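The Case for Tape on the Table

By Anitha Mathew

Most arguments about shared work tables are arguments about position. Something was put down, something else was put down on top of it or against it, and at the end of the day two people disagree about where the first thing had been. The usual remedies are storage furniture and written rules. I want to argue for a cheaper one, which is to tape lines on the tabletop and set things down by them.

The method is old in workshops and theaters and is standard practice in many warehouses. It is rare in homes, craft rooms and small offices, and the reasons given against it are mainly about appearance. A taped table looks unfinished. It looks as if someone is about to paint it. I accept both points and consider them minor.

A bare tabletop gives a person four edges and four corners to work from. Anything placed near an edge can be put back accurately. Anything placed toward the middle cannot, and the error grows with the size of the table. On the large table we used at Mullmont, a sorting tray returned by eye to the middle could end up a hand's width off, and people who had laid out their own work relative to the tray then had to shift everything. Two crossed strips of tape bring a reference into the middle of the surface, where there was none. The corner of a tray can be set against a line, or a line can be run under the tray so that the part still showing beyond the rim gives the direction.

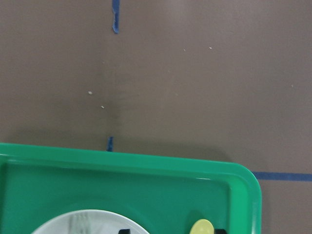
The second form is the one I prefer. A line that goes under an object and comes out on the far side is easy to check from a standing position. If the object has been turned by a small angle, the rim and the line no longer agree, and the eye picks this up quickly. A taped outline drawn around the object gives more information but uses more tape, has more corners to lift, and is good for one object only. If the tray is replaced with a larger one, the outline is wrong and has to be pulled up. A cross stays correct for any tray.

Painter's tape is the right material for most tables. Masking tape is cheaper and holds well at first, but it ages badly and leaves adhesive behind. Vinyl floor tape lasts longer and is harder to remove, and it adds a ridge that catches paper and cloth. Painter's tape comes off cleanly if it is replaced on a schedule, and the common blue stands out against brown, gray and olive surfaces. On a blue or dark green table another color should be used. Width matters less than people suppose, provided the user decides which edge of the tape is the line. A strip has two edges, and a group that has not agreed on one of them will place things a tape's width apart and blame each other. We used the left edge of vertical strips and the upper edge of horizontal ones. The choice is arbitrary and should be written down somewhere.

The strips should be cut with a blade where they end in the open. A torn end curls, and a curled end collects lint and gets picked at. At a crossing, the second strip should simply be laid over the first. I have seen people trim four pieces to meet neatly at the center, which produces four more ends and no benefit.

Objections deserve a fair hearing. The first is wear. Tape on a working surface gets nicked by the corners of boxes, scuffed by sleeves and wetted by cleaning cloths. The edges go ragged, and small slivers lift. This is true, and the answer is that a ragged edge is still accurate enough for household purposes. A line with a nick in it has the same position as a line without one. The time to replace it is when a length of it has moved or when the adhesive has begun to transfer, and both can be found by running a thumb along the strip. 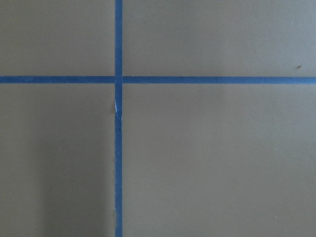

The second objection is cleaning. Crumbs and grit gather along the side of any raised strip, however thin, and a cloth wiped across the strip tends to push them under a loose edge. Wiping along the line solves most of this. So does a soft brush. Surfaces used for food should not be taped at all, and I would not extend the argument to kitchen counters.

The third objection is more serious. Narayanan Achari put it to me when we were setting up the Wusham room: lines on a table tell people that the layout is settled, and they stop asking whether it is a good one. I think he is right about the effect. A table taped in May will probably be in the same arrangement the following May, including the parts that never worked. But an untaped table does not get reconsidered either. It drifts, and the drift is mistaken for flexibility. With tape there is at least a definite arrangement to object to, and changing it costs two strips and a few minutes.

Accuracy is also worth discussing, because it is where enthusiasts waste effort. A line laid by hand over the length of a table will usually be slightly out of square. One end sits a little lower than the other – the person laying it pulled harder, or sighted along a table edge that was not straight to begin with. For placing trays, boxes, cutting mats and paper, this has no consequence. Every user refers to the same line, so the error is shared and cancels. It matters only if measurements are taken from the tape to the table edge, and anyone doing that should be using a fixed rule. I have watched Manikandan Kulkarni lift and relay a strip until it was true against a steel square, and the table worked as it had before.

What I would recommend to anyone starting is restraint. Lay one cross, away from the exact center, with the larger quarter on the side where the main work is done. Use it for a few weeks. Add a further strip only when a particular object keeps going astray. Tables with many lines are read as decoration and ignored, and a label on each section makes this worse.

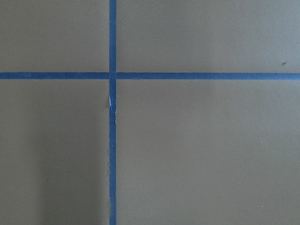 Divya Namboodiri disagrees with the last point and has written to say that labels were what made the system work in her sewing room. Unlabeled quarters, she argues, suit a group that already knows the routine, but her helpers changed often, and each newcomer treated the cross as leftover tape and peeled up the ends. She now writes one word on the tape in each quarter and renews the words when she renews the strips. She also considers the off-center cross a matter of taste and lays hers through the middle.

On labels I would give some ground where the users change frequently. A single word on the tape itself is a smaller intrusion than a card, and it is replaced along with the strip. On the center I would not. Equal quarters suit equal tasks, and on most tables one task needs more room than the others.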